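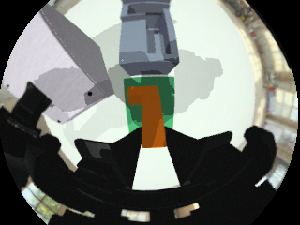
The Coltness Warden is a light patrol van with electric drive, made by the vehicle company Coltness for police services, park authorities and port security departments. It is based on the Coltness Courier, a delivery van sold to private businesses, and it shares with it the floor, the doors and most of the glass. The Warden differs in its brakes, its cooling system, its seats and its electrical equipment. It is sold only to public bodies and licensed security services, and a used Warden must have its lights and radio mounts removed before it goes to a private owner.

Background

Coltness had built delivery vans for many years before it took an interest in police work. Several towns were already using the Courier as a support vehicle, mostly to carry traffic cones, barriers and lost property. These vans were changed in local workshops, and the quality of the work was not the same everywhere. In some towns the extra lights and radios were connected directly to the small 12-volt battery, which then went flat when the van stood still for a long time with its lights on.

Gregor Cowie, who was then head of special vehicles at Coltness, collected complaints from these workshops and proposed that the company should build a patrol version itself. His first proposal was refused on the ground that the market was too small. A second proposal, written together with the engineer Celeste Iturra, used more parts from the Courier and needed only one new body panel, the roof. It was accepted, and work on the van began in August of the same year.

Development

The first test vans were ordinary Couriers with extra weight placed in the back. Iturra's group wanted to know how the brakes would behave when a loaded van was driven fast and stopped many times in a short period. The standard brakes became too hot, and the front discs were replaced by larger ones made by the supplier Sarketti. This change also required larger wheels, and for this reason the Warden stands a little higher than the Courier.

Cooling was a longer problem. A patrol van often waits for hours with its equipment turned on and then has to leave at full power. In the test vans the battery was still warm from waiting when the driver asked for full power, and the control system reduced it to protect the cells. The group solved this with a second cooling pump that runs also when the van is parked. The pump could be heard clearly inside the cabin of the early vans, and drivers complained about it, so it was later moved from behind the dashboard to a place under the floor.

Vicente Zúñiga, a former traffic officer, was employed as an adviser on the interior. He asked for seats with low side supports, so that a person with a full equipment belt could get out without lifting the hips. He also asked that the main switches could be found by touch in the dark. The second request led to the row of large square switches below the radio, which is still one of the easiest ways to tell a Warden from a Courier when looking in through the window.

Design

The Warden has one electric motor, placed between the rear wheels. The battery lies flat under the floor of the cabin and the load area. A separate battery supplies the lights, the radio and the computer, and it is charged from the main battery through its own converter. If the main battery falls to a low level, the converter stops, and the equipment continues from the separate battery only. In this way the van can still be driven to a charging point after a long night of standing at the roadside.

The body is made in two forms. The patrol form has 4 seats and a closed load area behind a steel wall with a window. The support form has two seats, with shelves along one side of the load area. The shelves are made by Farquharson and can be taken out without tools. Neither form has a closed compartment for persons in custody. Coltness considered one, but the air supply and the emergency exit would have required a different roof and a new approval of the whole body.

The weight of equipment in the load area of the patrol form is limited to 500 kilograms. The roof can carry 50 kilograms, including the light bar.

Use

The first customer was the harbor authority of Prarnerness, which bought the support form to replace its old diesel vans. The harbor was considered a suitable place to begin because the distances were short and the vans came back to the same building after each shift. Nelly Quispe, who was responsible for the vehicles there, reported that the drivers liked the quiet running at night but found the rear view poor when the shelves were full. Coltness added a rear camera to all later vans and offered it as a free addition to the older ones.

Police services were slower to buy. Some of them objected that charging would take a van out of service in the middle of a shift. Others had no charging points at their smaller stations and no money to install them. Orders became more regular after Coltness began to rent out Wardens for periods of 3 months, with a portable charger included in the price. A part of these rented vans were bought by their users when the period ended.

Recall

One recall has been made. In vans from early production, water could enter the plug under the light bar and cause the lights to switch off — in some cases only on one side. Owners were asked to have the plug replaced by one with a rubber cover, and the cable was given a new path so that water would drip away from it. The repair took less than an hour. No accident was connected with the fault.

Later versions

A revised Warden was prepared under Sebastián Maldonado, who followed Cowie as head of special vehicles. It received a heat pump, a quieter fan and a charging socket on each side of the body. The second socket had been requested by stations with narrow yards, where a van could not always be parked with the same side toward the wall. The doors and the brakes were not changed, and most spare parts fit both versions. The earlier seats can be mounted in the revised van, but the revised seats do not fit the earlier floor rails.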